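How a Two-Armed Robot Gets Its Checkup

A robot with two arms can fold a cloth or pack a bag, but it can't look after itself. A person has to do that. At the Derkis workshop the person is Ainhoa Cuesta, and she starts at 9 in the morning, before the motors are switched on.

First she looks at the bolts. The arms pull and push all day, and small shakes can turn a bolt a tiny bit at a time. Ainhoa draws a thin line of paint across each bolt and onto the metal beside it. If the two halves of the line no longer meet, the bolt has moved and she tightens it.

Next come the cables. They carry power and messages to the grippers, which are the robot's hands. A cable needs some slack — extra length — so the arm can stretch out without tugging on it. Too much slack is a problem too, as a big loop can catch on things. Clips hold the cable close to the arm in between.

Then she wipes the gripper fingers with a dry cloth. Dusty fingers slip.

Last, she sends both arms to their "home" position. Each joint has a sensor that tells the computer how far it has turned. If an arm stops in the wrong spot, Ainhoa runs a program that teaches it where home is again. After every 1000 hours of work, the joints get a longer check that takes most of a day.

Words to know
Joint: a place where the arm bends or turns, like your elbow.
Gripper: the part that holds things.
Slack: extra length in a cable.

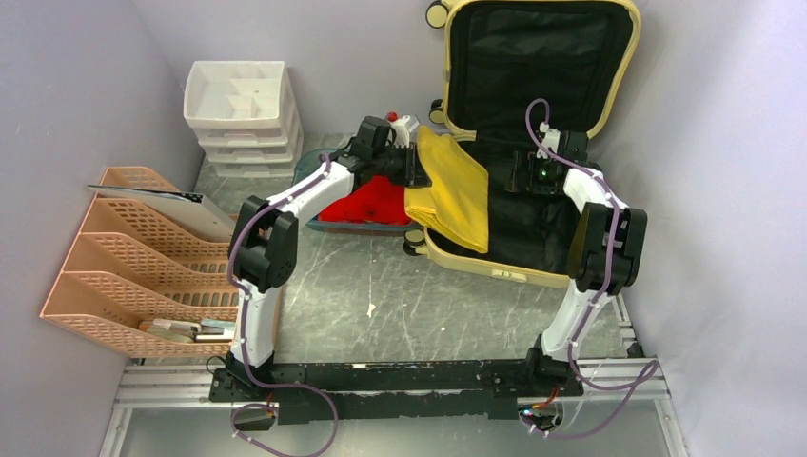
DULWOOD, March

Two arms share one black base bar, and the bar is bolted to a silver metal frame. Find the purple cables and the small white clips along the arms. One gripper is over a red cloth and the other is over an open suitcase. The right gripper has a tiny green light.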